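About Volwood

Hi, I'm Farzana Ghumman, and Volwood is me plus two part-timers and a very patient accountant. We bring foreign-language films to theaters in small towns, mostly the kind of place with one screen and a popcorn machine older than the projectionist.

I got into this by accident. I was booking movies for the Hegarty, a 100-seat theater in Tustdale, and I kept asking distributors for films I'd read about from festivals. Half the time there wasn't a distributor to ask! So one November I wrote to a sales agent, offered what I had in savings, and came home with the rights to a quiet family drama. It played three towns and almost broke even (I was thrilled, my bank less so).
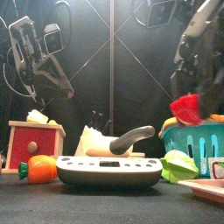 A red soft object held over the teal basket.

These days we have 14 films in the catalog and we add a few each year. I watch everything myself, usually twice, and I only pick up movies I'd happily introduce in front of a crowd. We pay for new subtitles when the old ones are clumsy, we make the posters in house, and we split ticket money with theaters on the same terms whether they book one night or a full week.

Our regular circuit is 13 theaters now, from Tustdale over to Plemham, where the Sunday matinee folks bring their own cushions and argue about the ending in the parking lot. I love that crowd. If you run a screen and want to join, write to me and tell me how many seats you've got and what your audience liked last year.

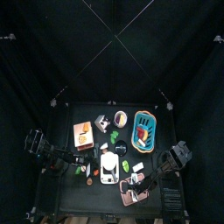

Do you take films straight from directors?
We do, as long as the movie is finished and the theatrical rights are free. Send a link and a short note about it, and give me a month or so to watch. I write back to everyone, even if it's a no.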